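White Paint Is the Best Rabbit Hole I've Ever Fallen Down

I went into Stitholm for a can of white paint and a roller, and I came out with a fan deck as thick as a sandwich and a brand-new hobby. I'm serious! I've now spent the better part of a spring thinking about white, reading about white, holding bits of cardboard up to windows, and I'm having a wonderful time.

Some background. The back room of my apartment on Espinoza Street faces north and had been a sort of hospital green since before I moved in. I'd been saying I would paint it for years. White seemed like the easy choice, the one you make when you don't want to make a choice. The deck they gave me at Stitholm has 367 whites and off-whites in it. I know that because it says so on the cover, quite proudly, and fair enough, I'd be proud too.

Here's what got me hooked. I picked one at the counter that looked perfectly clean and plain under the store lights. It's called Winter Linen, number 403. I brought home a sample pot, painted a square on the wall the size of a pizza box, went to make dinner, and when I came back it was lavender. Not a hint of lavender either. Easter egg lavender. The next morning it was gray, and by lunch it was a very decent white again, as if nothing had happened.

So of course I had to know why, and off I went to the library in Kirnano, where they have one shelf on house painting and two on art, and the art shelves turned out to be the useful ones. The short version is that white paint hands back whatever light it gets. A north room gets its light from the sky and hardly any from the sun, so everything leans blue, and a white with a drop of violet in it will show you that violet all day long. Put the same paint in a south room and the sun warms it right up and the violet goes away. The undertone (that's the word for the color hiding in a white) is in there all the time and the light decides whether you get to see it.

Once you know this you can't stop looking. I started noticing that my white fridge is green next to my white stove. My one good shirt is much bluer than the wall it hangs on. Eggshells are practically orange! Snow at four in the afternoon is blue in the shade and pink on top, and I've been looking at snow my whole life and would have sworn on anything you like that it was white.

And shadows. I used to think a shadow on something white was just gray, the way a kid colors it in with a pencil. Now I look for the warm ones and the cool ones, and for how far a blurry shadow will spread on a matte surface before it gives up. I could look at white things sitting on other white things all day. 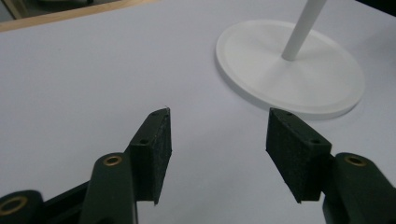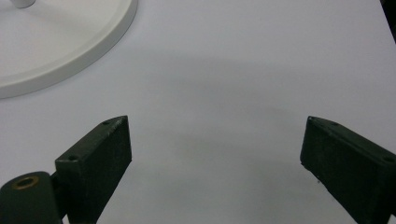
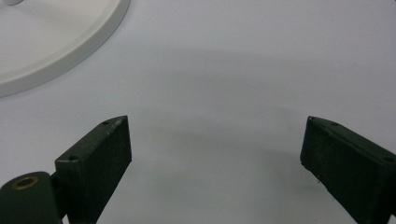 White table, and a round white thing on it. The middle one has my favorite shadow, with a tiny bit of brown low down in it.

Anyway, back to my wall. After the lavender business I decided to do this properly. I bought the big sheets of sample card and painted those instead of the plaster, two coats each, right out to the edges. You can carry a card around, and that changes everything. Stand it behind the door, prop it next to the window, lay it on the floor beside the baseboard. Do it at 8 in the morning and again when the lamps are on. One card I was crazy about in the corner went completely flat next to the window, and one I'd nearly thrown out (it looked like weak tea in the can) turned soft and bright in there, like the inside of a shell.

A few things I picked up along the way, in case you have a north room of your own.

Never judge a sample against the old color. My green wall was making every white look pink, and I turned down some lovely ones before I caught on. Hold a sheet of plain printer paper between the two and let your eyes settle.

Look at the floor too. Mine is a reddish wood and it throws a blush up the bottom third of the wall on bright days. I like it a lot, but I could have been in for a surprise.

Ceilings come out darker than walls in the same paint. They get so little direct light up there. The man at the counter told me to have the ceiling mixed at half strength, and I did, and it matches beautifully.

Sheen matters more than I'd have guessed. I tried the same white in flat and in satin, and I'd have bet money they were two different colors. The flat one just soaks up the light and sits there being calm. The satin has the window in it wherever you stand. I went flat on the walls and satin on the trim, and the little difference between them when the lamp is on makes me happy every single evening.

And the bulbs! I had a cool one in the ceiling and a warm one in the floor lamp, and between them they could make a wall look like it had been painted by two people who weren't speaking. Change the bulbs before you pick the paint. I did it after, and had to go through all the cards a second time — no great hardship, I'll admit.

The winner was a white called Berkia, the weak tea one. It has a drop of yellow and a smaller drop of black in it, and in that chilly blue light the yellow cancels out and what you get is simply a nice white room. With primer, cards, sample pots, rollers and two cans it came to just over 200 dollars, and a good part of that was sample pots I have no excuse for.

It's been up since June. I still walk in around supper time to see what it's doing. On Monday it rained all day and the whole room went the color of skim milk, and then the sun got in under the clouds for a few minutes and bounced off the brick across the street and everything turned peach, even the ceiling.

The hallway is next. It has no windows at all, so I've been reading up on that, and I've got nine cards drying in the bathtub.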